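Measuring and Moving Liquids With a Large Syringe

Updated 2021-02-19

A big plastic syringe without a needle is one of the more useful things to keep in a kitchen drawer or on a workshop shelf. It will fill a narrow bottle without a funnel, take the fat off a pan of gravy, top up a lamp, and measure small amounts better than any spoon. The notes below cover the way we use ours at Ivville, mostly for cordial, food coloring, vinegar and wood stain. Keep one syringe for food and another for everything else, and mark them so they can't be swapped.

What to buy

Get the largest size you can hold comfortably. A 100 ml syringe suits most people. The 200 ml ones hold more, but the plunger is stiff and a small hand can't reach the end of it when it is pulled all the way out. Clear plastic is better than cloudy, as you can see where the liquid has got to and whether there is air above it.

Look at the tip before you pay. A plain tapered tip is what you want for filling bottles. The wide tips sold for feeding animals are fine for thick things like batter or honey, but they dribble with anything thin. Some come with a short length of hose that pushes over the tip. Save it. It reaches the bottom of a tall bottle and it keeps foam down.

We have had a Forico syringe for the kitchen since last August and the printed lines are still readable. The cheaper one in the workshop lost its numbers within weeks. If yours start to go, scratch a small line at the marks you use most and rub a bit of permanent marker into the scratch.

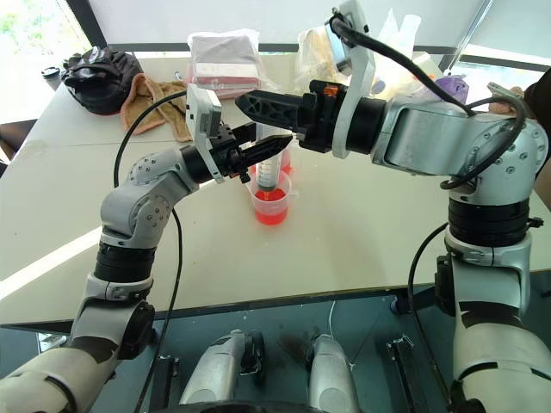 Before you fill it, move the plunger in and out a few times with nothing in the barrel. A new one often sticks at first and then gives all at once, and you don't want that to happen with half a cup of beet juice in it. If it still sticks, put one drop of cooking oil on the rubber seal and work it up and down. Wipe off any extra.

Set up on a light, flat surface that you can wipe. White or cream is best for colored liquids because drips show up right away. Clear the middle of the table and push everything you don't need to the far end, towel included, as long as you can still reach the towel.

Filling the syringe

1. Pour more liquid than you need into a cup. If the cup is too shallow the tip will pull in air near the end.

2. Push the plunger all the way in, put the tip under the surface, and pull back slowly. Fast pulling makes bubbles, and bubbles throw off the reading.

3. Go a little past the line you want.

4. Turn the syringe tip up, tap the side of the barrel until the air goes to the top, and push gently until the air is out.

5. Still over the cup, push down to the line. Read it at the edge of the seal that touches the liquid. The back edge of the seal will give you the wrong number every time.

For thin liquids keep a finger over the tip on the way from one cup to the other. Water and vinegar will run out by themselves if the seal is worn. Syrup mostly stays put.

Emptying it

Hold the syringe upright by the barrel with the tip straight down over the cup. Keep it low enough that the liquid doesn't splash, but don't let the tip go under unless you are working with something that foams. A thin steady stream is what you are after. If it comes out in spurts the seal is dry or you are pressing too hard.

Measuring cups with a spout and a handle are the easiest to work with. The handle lets you steady the cup with your free hand, and you can pour from the spout later without getting out a jug. Put two of them one behind the other on the table, close together, and you can go from one to the next without carrying a full syringe across anything you care about. Point both handles the same way so you aren't reaching over the liquid to pick one up.
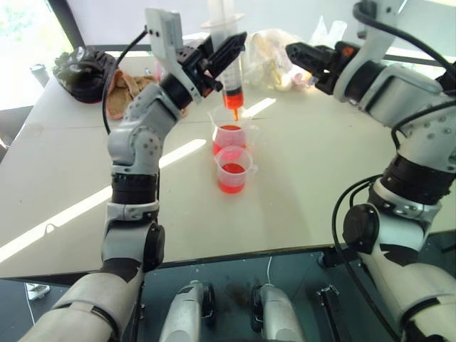
Cup markings are fine for recipes but they are not exact. Stand the cup on the table and bring your eyes down to the level of the liquid. Looking from above always makes it seem like more than it is. Strong colors such as red are a help here, as the top of the liquid makes a clear line against the plastic. For clear liquids, hold a piece of dark card behind the cup.

If you want to check a cup, put 100 ml of water into it with the syringe and see where it comes to. One of ours reads 80 at that point. We still use it, with a strip of tape on the side at the true level.

Splitting a batch evenly

Two cups filled by eye are rarely the same. When it matters, such as with dye baths or two layers of jelly, put the smaller amount in both cups first and then bring them up a bit at a time. Squat down and compare the two levels side by side. Take a little from the fuller one with the syringe and add it to the other. This only works if the cups are the same shape, so buy them in pairs. Noneo sells plain ones that stack, and the 600 ml size is big enough for most jobs.

Mix colors in one cup before you split them. Adding drops to each cup separately gives two slightly different reds, and it shows once the jelly has set or the cloth has dried.

Keeping the table tidy

Lay out what you need before you open any bottles:

- an old towel, spread out at the far end where it won't get knocked into
- a bag for trash, left open
- lids in one spot, top side down, well back from the edge
- spare cups or other supplies still in their plastic wrap, out of splash range

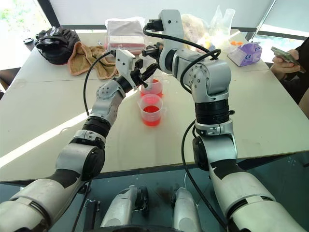
Cleaning up

Rinse the syringe as soon as you finish. Draw up warm water, shake it, push it out, and do that until the water is clear. Then take the plunger right out of the barrel and wash both parts in soapy water. Color and sugar collect behind the seal, where rinsing alone won't reach. A cotton swab will clean inside the tip.

Let the two parts dry separately. Stand the barrel on its wide end on a rack - it drains better that way. Leave it apart overnight if you can and put it together when it is fully dry. Stored with the plunger pushed in, the rubber can take a set and stick the next time.

Don't put syringes in the dishwasher unless the packet says you can. The heat takes the printing off and can warp the barrel enough that the seal leaks.

Stains

Red and orange food coloring will mark a pale tabletop if it sits. Blot it first. Wiping spreads it. Then use a paste of baking soda and water, leave it for a few minutes, and wipe with a damp cloth. For what is left, a little white vinegar usually does it. Try any of this on a corner first if the top is painted or sealed wood.

Plastic cups can pick up a pink tint after a while. Fill them with warm water and a spoonful of baking soda and leave them overnight. Old tints may never come out fully, but they don't affect anything you put in the cup.

When to replace it

Get a new syringe when the seal has flat spots, when liquid shows up behind it, or when you can't read the lines. Replacement seals do exist for some of the larger ones. Heinonen Hardware had them behind the counter last time we asked, and they cost less than a new syringe. Take the old seal with you to match the size.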